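Lornia opens its small-storage mending bench in Trumden

Jul 12, 2018

Hello from a very dusty workshop! I'm Laurier Wong, I run Lornia, and I'm chuffed to say that our mending bench for small storage is open for bookings from today. If you've got a desktop cabinet with a drawer that sticks, or a box whose handle has started to wobble, bring it in and we'll have a look at it with you.

I've wanted to do this for ages. We've been selling little cabinets and desk drawers from the shop on Rallik Street for years, and people kept popping back with the same sorts of grumbles (the drawer won't shut, the handle catches on my sleeve, my nephew sat on it). Most of it is quick work. I was doing it on the counter between customers, which was no good for the counter or for the customers, so in May we cleared out the back and put in a proper table.

What we'll take on

Anything small enough to carry in by yourself. Drawers, desktop cabinets, cash boxes, filing trays, that sort of thing. Wood or metal, we don't mind. Loose handles, stiff runners, split corners and missing feet are all fine. We won't do wardrobes, and please don't bring me a chest of drawers up those steps, I've only got the one back.

What it costs

A look-over is free. Simple jobs are £2 plus any parts, and we'll always ring you before doing anything dearer. The first 100 people to book get a new handle thrown in, picked from our tin of Boychuk pulls. It's a very good tin!

Siu-ming Liu, who used to fit kitchens and is far more patient than I am, will be at the bench with me most afternoons. "I like drawers," Siu-ming told me when I asked for something to put in this release. "You know straight away when you've got one right." I tried for a longer quote and that was my lot.

We work on a big matt mat, so your paintwork isn't sliding about on a bare table. The light oak cabinet with the black pull is just the sort of size we're after, and so is the flat pale metal box with the white handle. 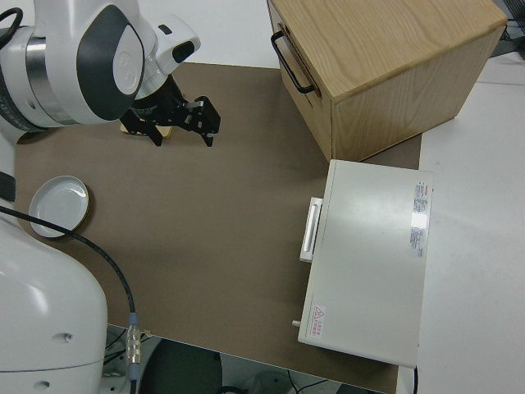
How to book

Call in at the shop or ring and ask for either of us. Slots are 30 minutes long. Empty your drawers before you come, and bring any screws or broken bits in an envelope with your name on it. If you're writing something for the local paper or your own site, you're very welcome to come and have a nose round, just give me a shout first so I can find you a chair.

Press contact: Laurier Wong, Lornia, Rallik Street, Trumden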